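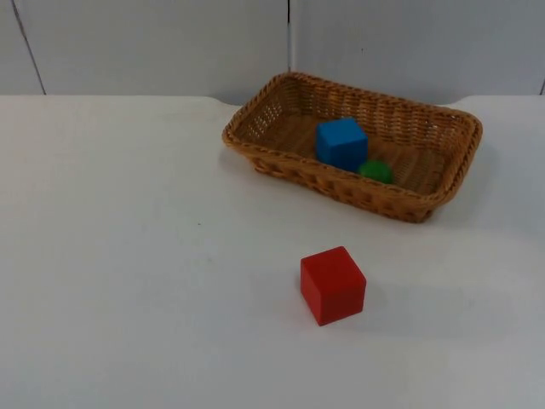
## 3.2 Collecting the demonstrations

**Figure 3.** The basket task, with the red cube on the table and the blue cube and a green piece in the basket.

I'll be upfront that we changed our minds a fair bit about how to gather examples. Our first go, back in May, had every episode start from the same tidy layout, and the policy learned that layout beautifully and pretty much nothing else! So for the Kalleo set we let the operators at Clarndale put things wherever they liked, and we kept part-finished layouts like the one in Figure 3 as starting points too (my favourite bit of the whole dataset, to be fair).

The full set comes to 2,559 episodes, recorded by teleoperation on the two-arm Lelden station. We held back 300 for validation and never trained on them. Operators could turn the basket to any angle - the wicker rim is a tricky thing to clear with a cube in hand, and we wanted plenty of different approaches over it. Colour words in the instructions were varied as well, so "pop the red one in" and "red block to basket" both turn up.

Fumbled grasps stayed in if the operator recovered within 3 tries. We labelled those using Rey, our in-house annotation tool, and Section 4 looks at what happens when they're left out of training.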